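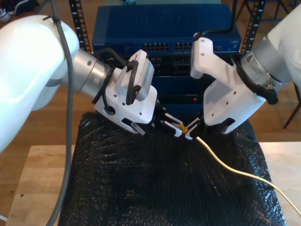
Ok, I need to talk about Curnance's throw-ins, because I've now watched the cup final twice and I'm more in love with them than I was in the stadium. Everybody is posting the winner. I get it, it's a great goal! But go back a few seconds and look at the throw. The left back and the winger are so close together when the ball goes from one to the other that it's basically both of them on the ball at once. And the Wirov right back has no idea which of them to go to.

Some background if you don't follow this league. Curnance spent the first half of the season giving the ball away from every throw they took in their own half. Long one down the line, header, gone. I used to go get my coffee when they had a throw.

Then in March, away at Bimetti, they started doing something different. The thrower stopped looking down the line. The winger came all the way in toward him, almost shoulder to shoulder, and the striker ran off the other way and took a center back with him.

They lost that game, by the way. Lost it badly. But I remember saying on here that there was something in it and getting two likes. I'm bringing it up now and I won't be stopped.

So how does it work? The winger gets it to feet with his back to goal and plays it straight back to the thrower, first time. That's the bit everyone has done since they were kids. The good part is that the holding midfielder has already started running into the gap the striker left, so the thrower can hit it inside without taking a touch.

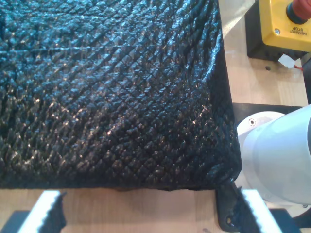
And when the other team works that out and drops somebody into the gap, the winger just turns. He's quick over the first few yards and his marker is leaning the wrong way waiting for the pass back. Wirov got caught by this over and over before halftime and you could see their bench yelling about it.

I want to give Wirov credit too, they were excellent. They went 2-0 up and both goals were lovely, especially the second, where the cross came in low and the forward let it run across him before hitting it. At that point I had texted my sister that it was over. She has saved the text.

Then the red card right before the break, and Curnance have to play the whole second half with 10. This is where I thought the throw-in thing would disappear! You need bodies near the ball for it to work, and they had just lost one. Surely you go long and hope.

Nope – they did it more. They moved the holding midfielder over toward the touchline and used him as the third man, and they left the far side of the field completely empty. It's so brave. If Wirov win one of those and switch it, they're in on goal. They did win one, and the keeper made the save with his shin.

2-1 from a corner, not much to say, it hit a shoulder. 2-2 was the penalty, and I thought it was soft, and I say that as somebody who was hugging a stranger at the time.
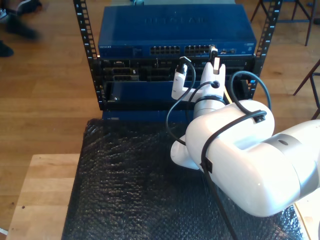 Then the 87th minute. Throw on the left, right in front of where I was sitting. Winger comes in close, marker comes with him, and this time the thrower fakes it to him and goes over the top of both of them to the midfielder, who hasn't been free all night because they've never once thrown it there. Cross, header, 3-2. My whole row fell forward onto the row in front.

A couple of people have asked if this is the same as what Tarawneh were doing last year. Kind of? Tarawneh had the same short pass back, but their striker stayed put, so the middle was always crowded. The run away from the ball is what makes it. I'd love to see the two of them play each other next season with everyone fully fit.

Also worth saying that the left back had never started a final before and took pretty much every throw on that side. His hands must be sore.

I'm going to clip every throw from the second half and put them in one video, in order, with the striker's run marked. It'll take me a few evenings. If anyone has the wide-angle footage from the main stand, please, please message me – the TV cameras keep cutting to the coaches right as the ball is going in.

Posted 6/6/26

Edit to the post about the penalty: fine, I watched it again, he does catch him on the ankle. Still soft.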